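Home Shop Journal Contact

September 20, 2026
By Chun-yin Liao

Szu-yu Chou keeps the play food at Rundmont in woven baskets and round bowls. "A basket gets tipped over more than anything else," she says. 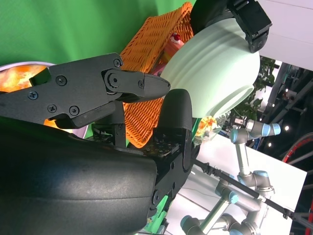
2 min read

She started in May with 90 pieces, most of them from Dradell, and has 100 now. The slice of cake goes missing first. "I look under the shelf – it's usually there."

Fruit gets a white bowl. Chou tried sorting it by color and gave up after 8 days.

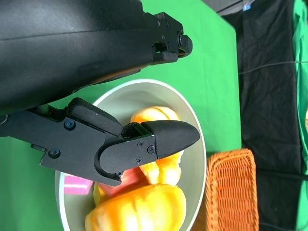
Setting the table

The green cloth stays on because small pieces slide less. Shrimp can share a bowl with jelly, she says, and she doesn't correct it.

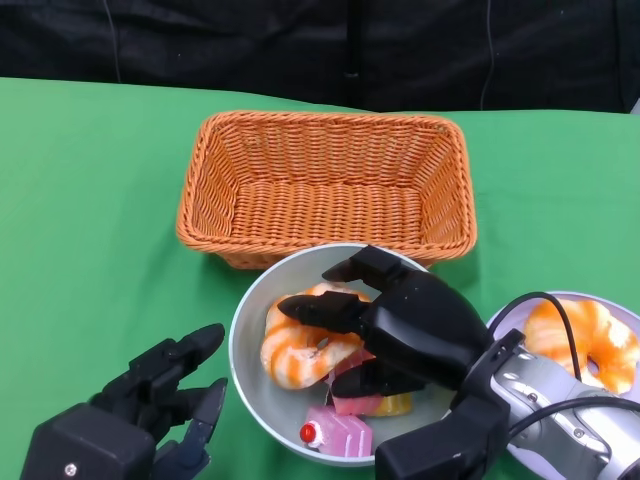
"If the basket is empty, the game is going well," Chou says. Packing up takes her 2 songs on the radio. The plates go away last, and the cloth gets shaken out by the back door.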